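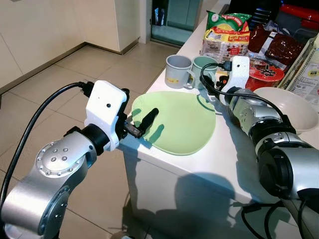
Two arms with 3D-printed gripper housings at a table set with dishes and packaged food. The left gripper is holding a black object over a green plate.

Gripper trial ends with a winner, sort of

June 4, 2021

Gritov says its new two-finger gripper beats the older model it is meant to replace, and it has put out a page and a half of results to back that up. The numbers are real enough. What they prove is another matter.

The company, which sells arm controllers and add-on parts to small labs, ran both grippers through the same set of kitchen chores at its Fillitz workshop. Each one got 200 tries at picking something up from a table and putting it down where it was told to. The new gripper, sold under the name Covow, finished 117 of them without dropping or missing the item. The old one managed 70.

That is a big jump, and Gritov's press note makes the most of it. It calls the Covow "ready for the home." A gripper that fails 83 times out of 200 is ready for somebody's home, maybe, but you would want to keep the good plates in the cupboard.

There are bigger problems with the test than the score. The old gripper was run first, over several days, with a person steering the arms by hand. The Covow came later, with the same person at the controls. Anyone who has spent days steering a pair of robot arms gets better at it. Gritov did not swap the order or bring in a second driver, and the note does not say how much of the gain it thinks came from practice.

The controller changed too. A footnote on the second page says the Covow runs used a newer release of Gritov's own software, with less lag between the driver's hand and the arm. So the trial compared an old gripper on old software with a new gripper on new software, and the headline gives all the credit to the fingers.

Asked about this, the company said the two products "are designed to work together" and that splitting them up would not reflect how customers use them. Fair enough for a sales page. Labs that already own the arms and only want to know whether to buy new grippers are left guessing.

A rival maker, Gunnlaugsson, ran into the same sort of complaint when it published a comparison of wrist cameras. It later posted its full logs, all 1874 clips of them, failed grabs included. They made its camera look a little worse and its report a lot more useful. Gritov has posted a highlights video and says there are no plans to release the rest.

Some of what is in the note does help. It breaks the misses down by type, and most of the Covow's trouble came with flat things, where the fingers have to get under a rim. Mugs went well. Soft packets were somewhere in between, and the note admits that a few were squeezed hard enough to split.

The note gives no results for wear. Printed housings can crack around the screws after enough knocks, and a buyer would like to know how many Covows it took to get through the trial. The company did not answer that question.

Gritov says orders for the Covow open later in June. It has not set a price.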